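## Setting up your strip archive in Sundorov

Before you start, pour yourself something nice, as a first import of old newspaper comics does take a while (Kaisu Rautiainen's 3,000 dailies took her most of February!).

1. Open **Library > New Shelf** and type the name of the strip.

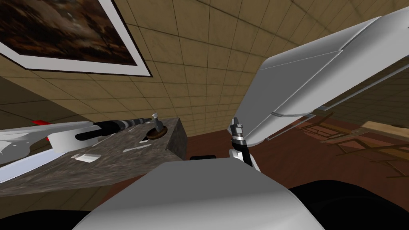
*Framed painting on a tiled wall.*

2. Drag in your scans, no more than 500 at a time. Bigger batches do go through, but the progress bar gets sulky and you'll wonder if it's stuck.

3. Under **Run dates**, pick the syndicate date if you know it,

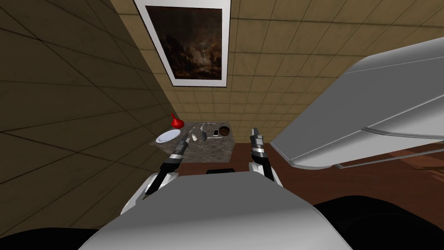

and otherwise the date printed on your own clipping, which may be a little later in small-town papers.

> **Note:** Sunday pages need their own shelf. Tick **Color** there, or the panels will be sorted in with the dailies.
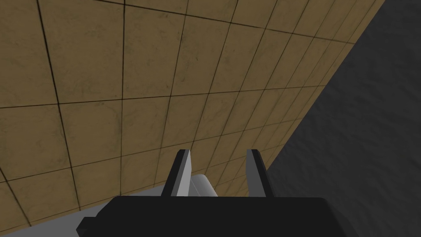
*Floor tiles, tan-brown.*

4. Add your characters under **Cast**. Sirkka Laaksonen's shelf for *Dillholm* has 69 of them, walk-ons included, so please don't feel shy about the minor ones.

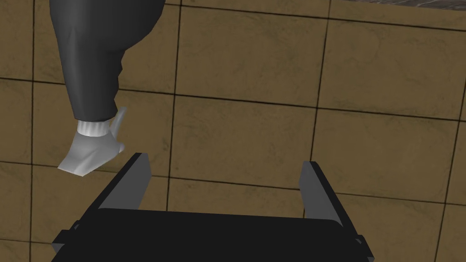
5. Press **Build Index** and leave the window open until the green tick shows up.

> **Caution:** Renaming a shelf during step 5 wipes its cast list.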